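3.2 Entretien de la cellule et réglage de la pince 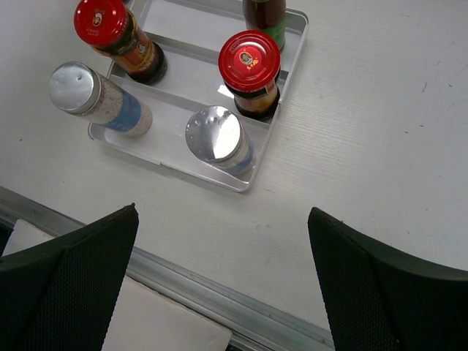 Figure 4. Vue de la caméra de poignet au-dessus du bac à condiments, doigts écartés.

À quelle fréquence faut-il recalibrer la caméra de poignet ? Chez nous, une fois par semaine, et systématiquement après un démontage des doigts, même quand on jurerait n'avoir touché à rien.

J'avoue que j'ai longtemps sous-estimé cette partie du travail. Quand on a monté la cellule Arkstead, en février, je pensais passer mes journées sur la politique de saisie, et je les ai passées avec une clé Allen à la main (j'exagère à peine !). Le bras est fixé sur un châssis à part, la table à plateau blanc est bordée d'un rail métallique gris, et c'est ce rail qui me sert de repère : s'il n'apparaît plus avec la même inclinaison à l'image, je sais que le support de caméra a bougé.

Les doigts, eux, ont une surface noire à fine texture maillée et un rebord lisse. La texture s'encrasse vite, surtout avec le sel et les sauces. On la brosse à sec tous les 900 cycles, puis on passe un chiffon à peine humide, jamais de solvant : la première paire, fournie par Lirnex, a gondolé comme ça et j'en suis entièrement responsable. Après le remontage, serrage des vis en 2 passes, puis ouverture et fermeture complètes à vitesse lente.

Pour la vérification, je garde toujours le bac transparent à compartiments, avec ses pots à couvercle rouge et ses salières à couvercle métallique. Les couvercles métalliques sont de loin les plus pénibles, celui de devant sur la figure 4 renvoie un reflet très vif, et l'estimation de profondeur n'aime pas ça du tout. On a fini par baisser l'éclairage et allonger un peu l'exposition, sans toucher au reste.

La routine entière prend presque 14 minutes, script Flirberg compris. Si l'erreur de reprojection dépasse 3 pixels, on recommence depuis le serrage ; en dessous, on note la valeur dans le journal de la cellule et on relance la série en cours.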